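Rapport de projet, atelier robotique
Entretenir une paire de pinces à main : ce que j'ai fait, ce que j'ai raté, ce que je referais

Projet Lirkelach, encadré par Nandi Mokgethi
Binôme : Mehrangiz Akbari et moi, Vasilis Gashi

1. D'où je partais

Quand on a choisi les sujets, je voulais le bras. Tout le monde voulait le bras ! C'est le groupe de Lerato Le Roux qui l'a eu, et Mehrangiz et moi on a hérité des pinces tenues à la main, celles qui servent à enregistrer les gestes avant de les passer au robot. Sur le moment j'ai fait la tête. Avec le recul je suis plutôt content, parce qu'une pince qu'on a dans la main, on sent tout de suite quand elle va mal : ça gratte, ça force, ça revient mou.

L'atelier en a deux, montées de la même façon. Dans la fiche de Heltura (c'est le nom du poste, ne me demandez pas d'où ça sort) il était écrit « entretien courant : voir avec Nosipho ». Notre mission, c'était de remplacer cette ligne par une vraie procédure.

2. Le test au coussin

Avant de démonter quoi que ce soit, il nous fallait un essai qui montre les défauts. On a commencé avec des cubes, mais un cube ça pardonne tout. Mehrangiz a proposé du mou, et elle avait raison : un objet souple pris à deux pinces, ça tire de travers sur les doigts, et le moindre jeu dans les biellettes se sent dans le poignet. On a donc gardé le coussin gris, avec une pince de chaque côté, et on note ce qu'on ressent avant et après chaque intervention.

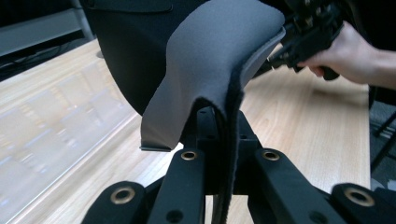 Faut-il démonter toute la pince dès qu'un doigt prend du jeu ?
Commencez par les fixations du doigt concerné, puis refaites l'essai, et ne touchez aux biellettes que si le jeu est toujours là.

J'ai appris ça à mes dépens. Au premier démontage, j'ai tout ouvert d'un coup, très fier de moi, et j'ai passé la fin de la séance à chercher dans quel sens remonter une entretoise. Nosipho Naidoo est passée, elle a regardé le tas de pièces, elle est repartie chercher un bac à compartiments. Depuis, je range chaque vis dans l'ordre où elle sort et je fais un croquis à côté.

3. La procédure, version actuelle

Elle a changé quatre fois. La dernière date du 16 octobre et elle tient sur une page, affichée au-dessus de l'établi :

Poser la pince à plat, mâchoires ouvertes, et dépoussiérer les patins au pinceau sec.
Fermer lentement à vide. Si ça accroche, noter à quel endroit de la course.
Bouger chaque doigt latéralement, sans forcer, et comparer avec l'autre pince.
Reprendre les vis des patins en alternant l'avant et l'arrière.
Nettoyer les articulations au chiffon, sans huile.
Refaire le test au coussin et remplir le carnet.

Pour l'huile, je m'explique, vu que la version 2 en demandait une goutte par axe. Très mauvaise idée chez nous ! La poussière de l'atelier s'est collée dessus et la course était plus dure qu'avant. On a tout nettoyé et on n'y est plus revenus.

4. L'alignement des patins

La partie qui m'a pris le plus de temps, et celle que j'ai préférée. Si les patins ne se présentent pas bien en face, l'objet pivote pendant la prise, et ensuite dans les enregistrements on croit que c'est l'opérateur qui tremble. On vérifie ça pince ouverte au-dessus de la table, en regardant les deux pointes, puis en refermant tout doucement. Mehrangiz a l'œil pour ça, moi il me faut une règle.

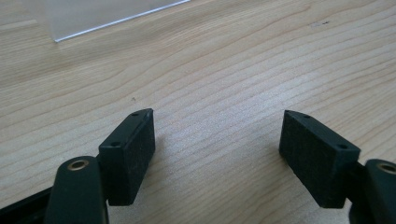
Figure 2. Mâchoires ouvertes au-dessus du plateau, rien entre les patins.

Un détail qui nous a bloqués un moment : serrer d'abord la vis arrière à fond fait tourner le patin. Il faut approcher les deux, vérifier, puis finir. C'est bête, mais on a refait le réglage huit fois avant de comprendre (et j'accusais le plastique, évidemment).

5. Bilan

Sur l'ensemble du projet on a rempli 83 lignes dans le carnet. Les accrocs notés au début venaient surtout des patins encrassés, beaucoup moins des articulations, alors que j'aurais parié l'inverse. Je ne sais pas encore dire au bout de combien de temps un patin doit être changé : il nous faudrait des mesures d'ici avril, et Drandeck, le groupe qui reprend le poste après nous, a accepté de continuer le carnet.

Ce que je ferais autrement : étiqueter les deux pinces dès le premier jour. On les a confondues pendant toute une séance, et les notes correspondantes ne valent rien, je les ai barrées. Il manque aussi un modèle de tableau pour la sensation au poignet, « un peu dur » ne veut pas dire la même chose pour Mehrangiz et pour moi.

Le carnet et les croquis sont dans le tiroir du poste, salle El Idrissi.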